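Rewatching Lavell, Season 5

I finished season 5 of Lavell over the weekend, all 30 episodes, and kept notes on the structure this time. The weekly cases get shorter as the season goes on. By March sweeps the crime is solved before the second ad break, and the rest of the hour goes to the Medard brothers and their lawsuit.
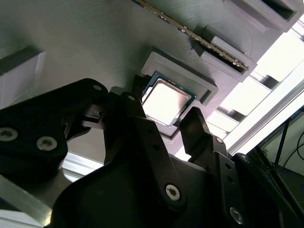 The lawsuit plot works better on a second viewing. Amparo Bustamante wrote 4 of the courtroom episodes, and hers are the ones where people answer the question they were asked. The others lean on surprise witnesses – two in a single hour at one point.

The sound mix on the streaming version is low. I had the volume at twice my usual setting and still needed captions for Sani's scenes. Season 6 starts tonight.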